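Last updated: 2025-09-21
Print this page | E-mail this page
Shares: 119 | Comments: 4

Nitatov opens sign-ups for home jewelry sorting course

Nitatov, the home organizing service, is taking sign-ups for a short course on sorting and storing everyday jewelry. The course is called Monent and is meant for people who keep their necklaces, bracelets and bangles together in one box and would like to be able to find them again.

Monent has seven lessons. Each one can be done at home, in a bedroom or at a kitchen table, with things most households already own. No special trays or cabinets are needed. The first lesson uses only a plain box and a cloth to work on.

"People write to us about closets and garages, and then at the end of the message they mention the jewelry box," said Ghada Geagea, who wrote the course. "It's a small job. It gets put off for years because everything in there is hooked onto something else."
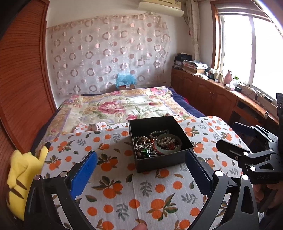 The course starts with strung beads. Members are asked to lift strands out one at a time, holding them near the clasp, and to lay them down without pulling. Bangles come out next. They are the easiest pieces to move, but strands tend to settle inside the ring, so the bangle should be raised straight up and the beads left where they are.

Lesson two is about the work surface. Nitatov suggests a bed or a table with a cloth over it — something soft that keeps round beads from rolling. A printed cloth is fine for most pieces. For thin chains, a plain towel makes the links easier to see.

Lessons three and four cover knots. Fine silver chains and braided string bracelets are treated separately, as string can fray if a pin is used on it. Members are told to open every clasp before they start and to work from the outside of the tangle toward the middle.
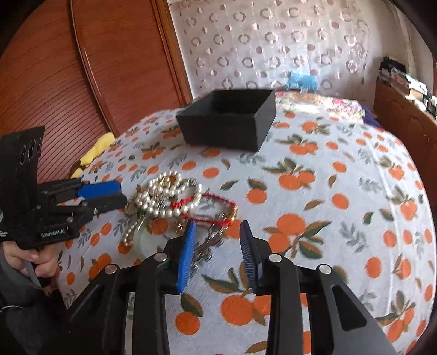
Pearls and pearl-style beads have a lesson of their own. They should be stored flat, away from metal fittings, and wiped with a soft dry cloth before they are put away. Nitatov advises against hanging long strands for months at a time, as the thread can stretch.

The last lessons deal with putting things back. Geagea recommends one layer per box, with pendants at one end and bangles at the other. Small cloth pouches can be used for chains. Single beads and loose parts go in an envelope marked with the month, so that a repair shop can match them up later.

"I don't ask anyone to throw things out," Geagea said. "If you want to keep a broken bracelet, keep it. Just give it its own place."

A trial version of Monent ran in February with members of the Merkska mailing list. Their comments led to a longer section on knots and a shorter one on labels.

The course has room for 2,000 members. Printed lesson sheets will be sold through Grgić shops — the same sheets can be downloaded by members at no extra charge.

Press questions may be sent to Ghada Geagea at the Nitatov office.

Print | E-mail to a friend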